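How to plan a working week when you also have small children at home

I work for Juvside four days a week and my partner works nights at the Plarnberg warehouse, so our week needs a plan on paper. I made this method after I went back to my job in June, and I have changed it many times. You need one large sheet, a pencil, a rubber and half an hour of quiet.

Step 1. Write the fixed hours first
Draw the seven days as columns. Put in only what you can't move: paid work, nursery opening times, the bus, doctor's appointments. Do not write any wishes yet. If your employer uses a shared calendar (ours is Jelteo), copy from it and do not trust your memory.

Step 2. Mark who is in charge
For every hour when the children are at home, write one initial. One, not both. When we wrote both our initials, each of us thought the other one was listening for the baby. The person without the initial may go out, sleep or work.

Step 3. Add the travel
I forgot this for months. My way to the office is 2 buses, and on a rainy morning with a pushchair it takes much longer than the timetable says. Draw travel as a grey block with its own place.

Step 4. Count what an extra hour costs
Before you agree to more hours at work, look at the money too. At our nursery, Azar, the late place costs 139 a month and the full-day place costs 475. I wrote both numbers at the bottom of the sheet, next to what the extra hours would bring after tax. In our case the late place was worth it and the full day was not. Your numbers will be different, but please write them down before you say yes to your manager.

Step 5. Leave two evenings empty
Choose them together and cross them out in pencil. No laundry, no emails after bedtime. If something must go there, you have to move the empty evening to another day, and you ask the other person first.

Step 6. Look at the sheet again after a fortnight
Rub out what did not happen. If a block fails two times, it is in the wrong place or it is too short. We moved the food shopping three times before it stayed.

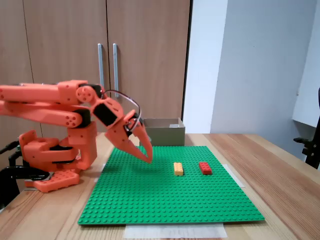 Children's play also needs a place in the plan, and I mean play where you sit near but do not lead. I put it straight after tea, when I am too tired for anything clever. A big green Lego baseplate on a wooden table is very good for this hour, as the building has its own spot and can stay there until tomorrow. Write it in the column like any other block, with an initial beside it.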